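**Tips for planning a kitchen robot budget (small café or home workshop)**

I keep these notes for people who want to buy a small gripper arm for simple kitchen jobs. We bought ours at Skakside in February, and I made several mistakes with the money.

- **Write the job first, then look at prices.** "Help in the kitchen" is not a job. "Take a sandwich out of a toaster oven and put it on a tray" is a job. The seller can answer you only when you ask like this.
- **Measure the table.** Measure also the oven with the door open, as a door which folds down takes much place in front. The arm must reach over it.
- **Ask what is in the price.** Our first offer from Humico was 2,122 dollars and looked very good, but the fingers and the cables were separate. The offer from Clamandale was higher and had everything inside.
- **Buy spare finger pads together with the arm.** We took 6 pairs. Alone, the shipping costs more than the pads.
- **Keep 16 percent of the budget free.** You will need a power strip, clamps, and a better lamp. 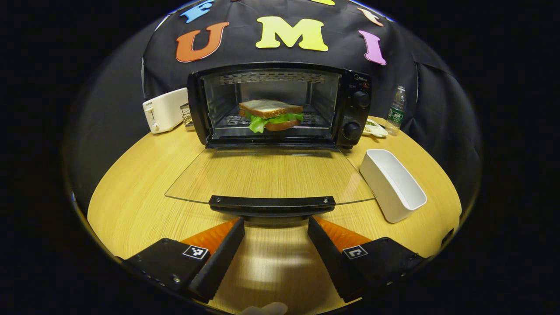
Soft food is the hardest thing to plan for. Bread goes flat when the grip is too strong, and lettuce slides out from the side. If your job has soft food in it, ask for a gripper where you can set the force, and ask for a trial of two weeks. Żak gave us this trial without a fee, but the return shipping was ours to pay.

Do not buy a second arm in the first year. Put the money in training hours. Also check that the warranty covers use near heat; in our contract it was in the small print on the last page, and I had to write to them two times to get a clear answer.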